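Small Percussion, Tested: The Red Barrel Drum

I buy instruments for a music cupboard shared by 8 classrooms, and I've learned to distrust anything that comes described as "authentic sound in a compact size." Uriel Durán swears by these little red barrel drums. I remain to be convinced.
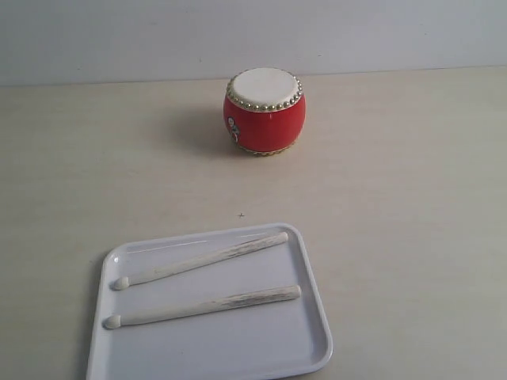 Red body, gold studs, two pale sticks in the tray. Handsome enough on a table, I'll give it that.

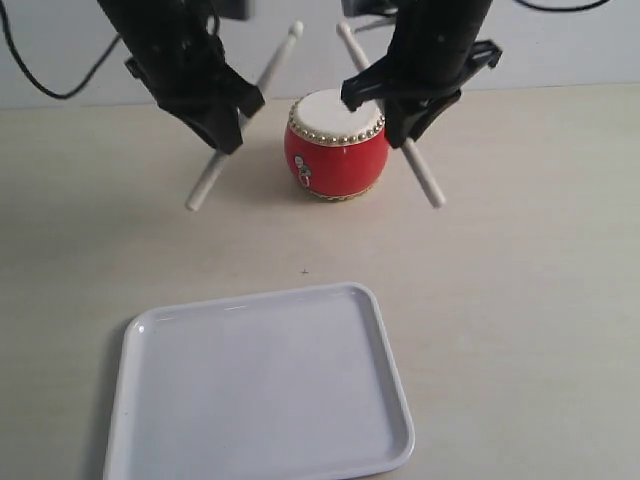
Both sticks up, with the drum between them. Look how little drumhead there is to aim at.
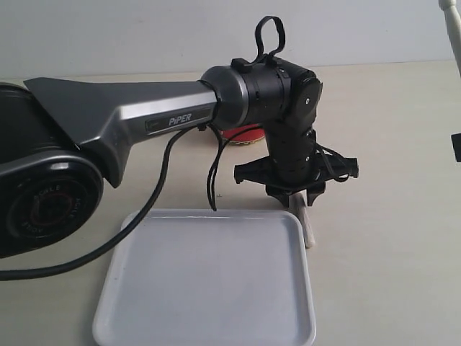

The white tray again, rounded corners, raised rim. My favorite part of the set, which tells you something.

The Satcombe catalog lists 163 hand drums and calls nearly every one of them "rich" or "resonant." A toy this size has a tap and a slightly louder tap. Dalal Srour says the kids don't care, and she may be right, but I'm the one who has to listen to it in December.

I'd also like to know how long the studs stay put. The Flasier tambourines looked solid too, and we were picking jingles out of the carpet by spring. Uriel wants to order one per room. I've agreed to two.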